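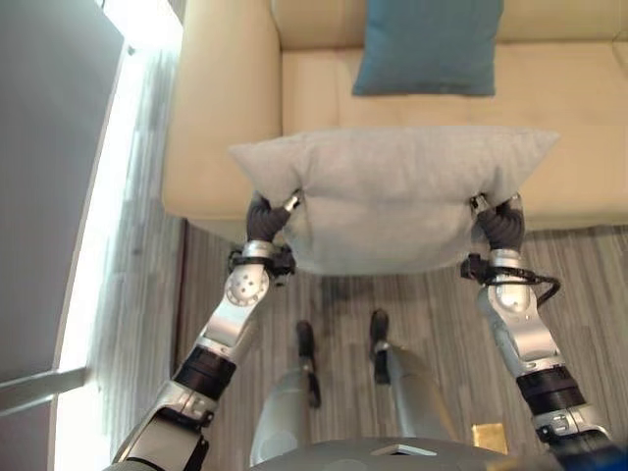 Soft furnishings check, ground floor lounge, Edet House. Inspection date 3 February 2019. This sheet covers the sofa, cushions, pillows, rug and curtains. It is filled in by whoever does the room and kept in the blue folder in the office. Every loose item is lifted off the seating before the seat itself is looked at. The light grey rectangular pillow goes with the cream sofa and is checked first, held level in front of the seat by its two lower corners so the seams take a little pull. Mark each line Pass, Attend or Fail, and write a comment for anything other than a Pass.

Pillows and loose cushions

1. Seams closed on all sides. Pass.
2. Corners sound, no filling coming through. Pass.
Comment: grey pillow is a bit rumpled and the filling has gone soft, but there are no holes. Shake out and put back.
3. Zips run freely and the tag is tucked in. Attend.
Comment: zip sticks on one of the Komau covers. Rub with candle wax and try again before ordering another.
4. Covers clean and free of smell. Pass.
5. Fire label present and readable. Attend.
Comment: label on the small round cushion has faded in the wash. Supplier asked for a replacement, order ref. 514. Cushion is in the store cupboard until it comes.

Sofa

6. Frame steady when pushed from either end. Pass.
7. Legs tight, felt pads in place. Fail.
Comment: 2 pads missing at the back. Leg was marking the floor. New pads fitted same day, so now Pass.
8. Seat cushion covering free of tears and pulled threads. Pass.
Comment: pale upholstery shows every mark. Tea stain near the left arm treated with Cuturent upholstery foam, left for 22 minutes and blotted. Faint ring still there. Try once more, then leave it alone.
9. Nothing down the sides or back. Attend.
Comment: one pen, one hair grip, a lot of crumbs. Vacuumed.
10. Gap of at least 3 inches between sofa and radiator. Pass.

Floor and curtains

11. Floor in front of the sofa clear for walking. Pass.
12. Rug edges flat, underlay not showing. Pass.
13. Curtain cords tied up out of reach of children. Fail.
Comment: cleat has come off the wall on the window side. Cord is knotted up high for now. Needs a longer screw and a proper plug.
14. Curtain hems clear of the heater. Pass.

Outstanding

Cleat to be refixed before the room is let again. Replacement label from Droseo still to come. Full wash of all covers is due in June, cold wash only, and the cream ones go in on their own.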